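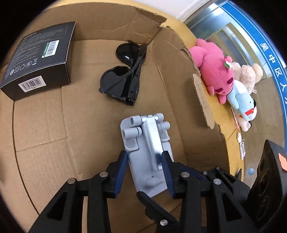 The phone stand, held upright between two black gripper fingers in the box with the torn flap.

So August is gift box month around here, and I am once again up to my elbows in cardboard. Every year I tell myself I'll start in June and do a few things a week, and every year I end up with a pile of stuff and one long afternoon to sort it. The list this time has 24 names on it, which is four more than I planned for (I keep running into people and saying "oh, I'll send you something!" like it costs nothing to mail a box).

The phone stand was my favorite find. It's a folding one in light gray, with a hinge at the top, and I want to keep it for myself so badly. I cook with my phone propped against the flour jar, and you can guess how that goes. But it's promised to Ulla Sjögren, who sent me the most beautiful wool socks last winter, so off it goes. The black product box in there with it can stay where it is, I like having something solid in a corner to wedge the smaller things against.

My system, if you can call it that, is to spread everything out on the yellow table before I decide who gets what. Flat stuff goes together, boxed stuff goes together, and the plush toys get to sit up where I can see them -- I know, I know, but they look so sad lying on their faces.
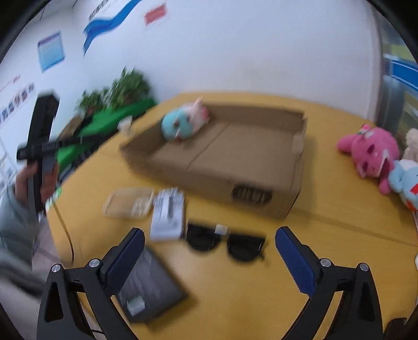

Sunglasses are the tricky ones. They take up hardly any room but I never trust them at the bottom of anything, so they go in last, in a pouch if I have one, with something soft on either side. A teddy bear is really good for this! I've mailed more than 100 of these boxes over the years and the only pair I ever lost was one I put under a jar of jam. My own fault.

I also reuse boxes until they give up. A ragged flap doesn't bother me as long as the floor is sound, and a strip of wide tape covers most sins. Next job is the cards, and I still have to find my good pen.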